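Search this site Search Go

Pralcombe library keeps its late hours, and I am so happy about it

27 January 2019

Good news for anybody who likes to return books at the last possible minute (hi, it's me): the Pralcombe library is keeping its late evening hours after all. The town had planned to start locking up at 5 every night beginning in March, and as of this week that plan is off the table. The doors will stay open until eight, same as they are now.

I went to the meeting at the town hall expecting to be one of maybe a dozen people in folding chairs. Wrong! There were some 65 of us, and the line to speak went out into the hallway and past the coat hooks. A few people had come straight over from second jobs. One mom had a toddler asleep on her shoulder the whole time, and she gave the best speech of the night without waking him up.

The town's side of it is pretty simple. Heating that old building is expensive, the boiler is on its last legs, and the evening shift costs money too. I get it. I pay taxes here, and I grumbled as much as anyone when the bill went up last year. But if you work in Trotstead, like half my street does, you're not getting back over the bridge before five thirty on a good day. Closing at five would have meant Saturdays only for a lot of us, and Saturdays are already a zoo in there.
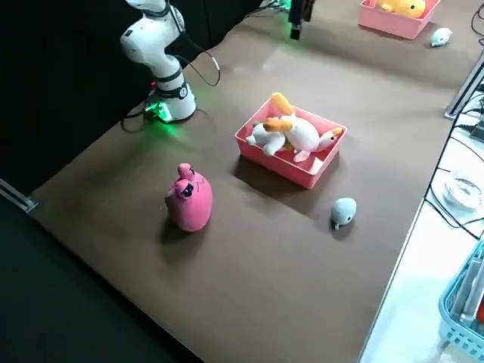 What saved it in the end was a swap. The library will open an hour later in the mornings, when it's quiet anyway, and the reading room upstairs will be closed on weeknights so they don't have to heat it. I'll miss that room (best armchairs in town, hands down), but I'd take the ground floor until eight over the whole building until five any time. The council voted for it just before ten at night, and there was actual clapping, which I don't think I've ever heard at one of those meetings.

A couple of other things got settled while we were all sitting there. Replacing a lost card goes up to 75 cents. The book drop on the Tedesco Street side, the one that has been taped shut since the fall, will finally get fixed, and they're hoping to have it working before the new hours start. And the used book sale is staying in the spring, in the basement, with paperbacks by the bag again. Last year I came home with 38 of them and I have read, um, four.

The boiler is still a problem, by the way. It'll be looked at over the summer, and I wouldn't be shocked if all this came up again next winter. One man behind me kept saying they should have replaced it years ago, and he said it loud enough that he got asked to wait his turn. When his turn came he said it again.

The new schedule starts in March and will be posted by the front desk and on the side door. If you use the upstairs room for tutoring or a club, ask at the desk about the small room behind the kids' section. It only fits a few people, but it has a door that closes, and you can book it up to two weeks ahead.

Filed under: Around Town, Library, Town Council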